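Finally got the butcher-block table into the workshop in Vurdale. Took two of us and a lot of swearing on the stairs.

It came from a shop in Briltport that was closing down. Paid 308 for it, delivery not included.

The top is varnished and there are dark streaks in a few of the planks. I like those. The glare from the ceiling light I like less, so a different bulb is on the list.
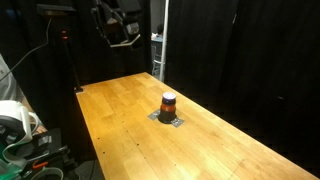 Next question is oil or varnish when the top needs doing again. Hareo sell a hard wax oil that people recommend, but it won't take over old varnish, so the whole thing would have to be sanded back first.

That's up to six hours with my sander. Probably a September job.

Someone asked about the metal plate. It's screwed to the wood and taped down at the edges. The tape stays for now, my sleeve kept catching.

Legs are fine. Might add felt pads, four of them, if the floor starts to mark.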